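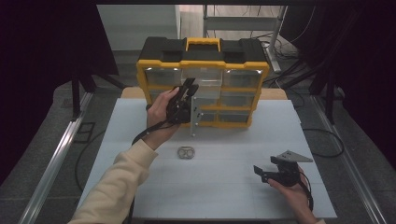
Sprechnotizen: Kleinteile am Montageplatz. Lagerung, Kennzeichnung, Rücklauf
Werkstatttreffen Satholm, 12. November 2024
Vortrag: Sânziana Dobre

Folie 1: Ausgangslage
Kurz halten. Bestand im Juni erfasst: 75 Artikelnummern, davon ein großer Teil Flachverbinder, Laschen und Lochplatten. Lagerung bis dahin in Schüttkästen unter dem Tisch. Suchzeit pro Auftrag wurde nicht gemessen, nur geschätzt. Schätzung hier nicht nennen.

Folie 2: Sortimentskasten mit Klarsichtschubladen
Der Kasten steht hochkant an der Hinterkante des Tisches, Front zum Arbeitenden. Füllstand ist durch die Schublade ablesbar, ohne sie zu ziehen. Einschränkung: Reflexe an den oberen Kanten. Bei Deckenlicht von vorn ist die oberste Reihe schlechter lesbar, deshalb Etikett unten links auf die Schublade, nicht mittig.
Tragegriff am Deckel: Kasten wandert mit dem Auftrag. Vor dem Anheben prüfen, ob alle Schubladen eingerastet sind.
Deckelmulden: nur für Teile, die am selben Tag verbaut werden. Kein Dauerlager.

Folie 3: Tischfläche
Helle Unterlage. Graue und silberne Teile heben sich ab, auch kleine Laschen mit zwei Löchern. Auf der alten dunklen Matte blieben sie liegen.
Freie Zone vor dem Kasten: Tiefe einer geöffneten Schublade plus Handbreite. Wer dort Platten ablegt, blockiert die unteren Reihen.

Folie 4: Belegung
Oben: Verbinder und Laschen. Darunter Schrauben, nach Länge aufsteigend von links. Unten schwere Teile, Schwerpunkt.
Maximal 1000 Gramm je Schublade. Wert stammt aus eigenem Versuch mit 5 Kästen, keine Herstellerangabe. Auf Nachfrage: Versuchsprotokoll liegt bei Ní Mhurchú.
Lange Flachplatten passen nicht hinein. Stehend im Fach daneben lagern.

Folie 5: Rücklauf
Einzelteile vom Tisch am Schichtende zurück in die Schublade. Unklare Teile in die Sammelschale, Klärung innerhalb von 7 Tagen. Danach Schrott.
Nachbestellung über Anasus, Auslöser ist die rote Karte am Schubladenboden.

Offen: Etikettenformat für Skistum noch nicht abgestimmt. Falls Zeit bleibt, Muster herumgeben. Sonst direkt zu den Fragen.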